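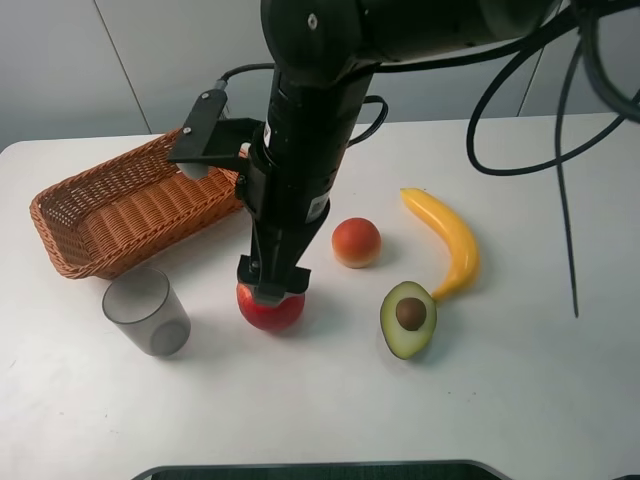
The Senaser gripper closes on an apple during a pick test at Holelier's workshop.

Holelier opens orders in February for the Senaser, a bench-top gripper and wrist camera kit for colleges and small packing firms that want to try robot picking before they pay for a full line.

The kit ships with a two-finger gripper, a camera bracket, cables, setup software and a box of practice items. It bolts to most small arms already in use. Holelier says a buyer with an arm on hand can have it running in an afternoon - no outside installer is needed.

"Most of the people who call us have an arm sitting in a corner," said Floarea Pană, product lead at Holelier. "They bought it for one job and the job ended. We wanted to sell them the part that gets it picking again."
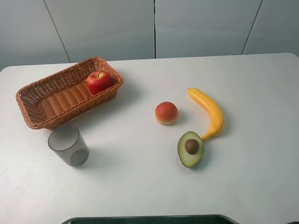

Each kit comes with a printed set of 50 starter tasks. The early ones ask the arm to move a single item from the table to a container. Later tasks add items of different shapes, change the order of picking or move the container between runs. Users can write their own tasks in the same format and share them with other sites.

Pradside, a training center that teaches packing line skills, has been using a pre-release version with its evening classes. Students there logged 800 picks over the trial, and their notes led to two changes: a shorter camera cable and a clearer warning when the fingers close on nothing.

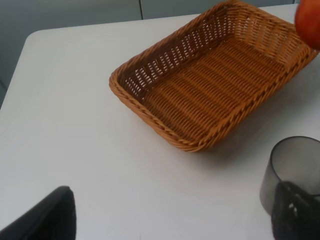 The wrist camera sends its picture to the operator's screen while the arm moves. Trainees at Pradside use it to line up each approach by eye before they hand over to the software. With the gripper fingers in view at either side and the woven basket ahead of them, an operator can judge how far the arm still has to turn. Recordings can be saved with the arm's joint positions and played back in class.

"It gives the students something to argue over," said Syahrul Chong, who runs the evening course. "They stop the playback and say where they would have gone in."

Holelier will build 200 kits in the first run, with 100 set aside for schools and training centers. Sembiring will handle shipping and spare parts. Replacement fingers and brackets will be sold separately, and software updates are included for the first year.

Pricing and a list of supported arms are available from the Holelier sales desk on request.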